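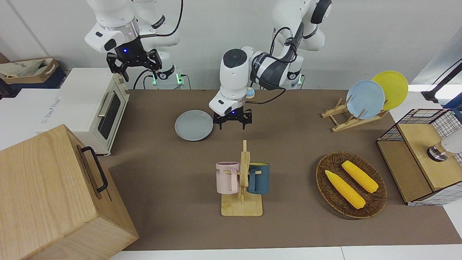
Chapter 3

Keeping Water Off the Walls: Roof Drainage and Its Upkeep

By the end of this chapter you should be able to trace the path of rainwater from ridge to drain, work out the area of roof that a single downpipe is being asked to serve, and write an inspection report that a householder can read without ringing you up to ask what a fascia is.

3.1 Why a dull subject gets its own chapter

Students who sign up for a course in building maintenance tend to look forward to the chapter on damp. Damp has drama. It has mould and stained ceilings, and arguments between neighbours. Roof drainage has a length of plastic channel and a bird's nest, and in most years a third of the class skips straight past it. They then arrive at the damp chapter and find that a good share of it is about roof drainage.

Water that leaves a roof in the wrong place does its work slowly. A joint that drips on to brickwork through one winter will leave a green stripe. Leave it for several winters and the mortar softens, the plaster indoors begins to blow, and somebody pays for a chemical treatment the wall never needed. The leaking joint, meanwhile, is still up there, dripping away, and would have cost less to put right than the survey.

We shall return several times to a terrace in Mestthorpe, built with a shared gutter along the back and no agreement at all on who should look after it. Each household cleared its own stretch, more or less, and pushed whatever it found towards next door. The house at the low end received the lot.

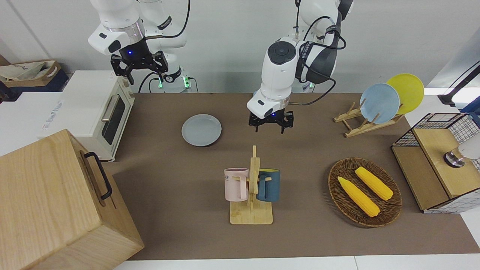 The owner of that last house had the downpipe replaced twice before anyone went up to look at the outlet, where they found a tennis ball. It was the same tennis ball both times, as far as anyone could tell.

3.2 How much roof, how much rain

Before you blame a gutter for overflowing, find out what it has been asked to carry. A clean gutter that is too small will spill over in a storm just as readily as a blocked one, and no amount of scooping will help it. Measure the roof on plan, make the allowance for pitch given in Table 3.1, and divide the result between the outlets according to how the gutter falls.

Take the village hall at Jadden, which we shall use for the worked problems. The corrected roof area is 797 square metres, drained by three outlets. Shared evenly, that comes to a little under 266 square metres each. It is not shared evenly. An extension was added at the rear, the fall of the gutter was never altered, and one outlet now takes 58 per cent of the water while the other two have a fairly restful time of it.

3.3 Terms used in this chapter

Fall: the slope along a gutter towards its outlet. Often present on the drawing.

Stop end: the piece that closes off a gutter run. Its absence is noticed quickly, usually by whoever is standing underneath.

Hopper: an open box at the head of a downpipe, much liked by pigeons.

Before you read on

Go outside in steady rain and watch one building for 40 minutes. Take a notebook and a coat. Mark on a sketch every place where water leaves the roof, and whether it was meant to. Keep the sketch, as you will need it for the exercise at the end of section 3.5.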